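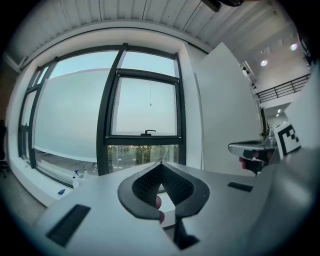 **Workshop Notes / Screens and Mesh**

# Measuring Woven Mesh for a Replacement Panel

Replacement mesh is ordered by mesh count, wire diameter, and material. If the original label is missing, the first two can be measured from the old panel. The procedure applies to flat square-weave mesh in metal or coated fiber. It does not apply to perforated sheet, which is ordered by hole diameter and spacing.

## Tools

- Steel rule marked in 64ths of an inch
- Micrometer with a ratchet stop
- Loupe or pocket magnifier
- Fine marker
- Soft brush and dish soap

## 1. Clean a test area

Brush an area at least three inches square, away from the clamped edge. Wash with soap and water, rinse, and let dry. Paint or baked-on grease adds to the wire diameter and makes the opening look smaller than it is.

## 2. Count the openings

1. Lay the rule parallel to one set of wires.
2. Line up the zero mark with the center of a wire and mark that wire.
3. Count openings to the two-inch mark.
4. Divide by two. The result is the mesh count per inch.

Repeat at right angles. A panel with 38 openings in two inches is 19 mesh. If the two directions differ by more than one opening, either the weave is rectangular or the panel has been stretched. Count again near a corner before deciding.

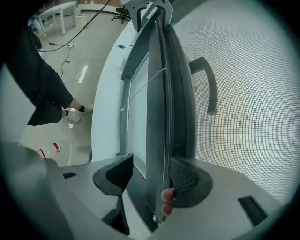

On a curved panel, use a paper strip in place of the rule. Hold the strip tight along the curve, mark the start and end wires, then lay it flat and measure between the marks. A straight rule held across a curve reads short.

## 3. Measure the wire

Pull a single wire from a cut edge. Straighten it with your fingers and close the micrometer on it using the ratchet. Take readings at three points and use the middle value. Do not measure the full panel thickness and divide by two; the wires bend where they cross.

## 4. Calculate the opening

Opening = (1 ÷ mesh count) − wire diameter

For 19 mesh with 0.010 in. wire:

(1 ÷ 19) − 0.010 = 0.043 in.

Open area is the square of (opening × mesh count). For this mesh it is 66 percent, using the unrounded opening.

## 5. Order and cut

Add one inch to each side for clamping. The Whitlock order form takes mesh count first, then wire diameter. Farkar lists by opening size, so use the result from step 4.

Cut along a single wire with sharp shears. Keep the offcut with the measurements written on a tag. Wear gloves for metal mesh, and sweep up loose wire ends before fitting the panel.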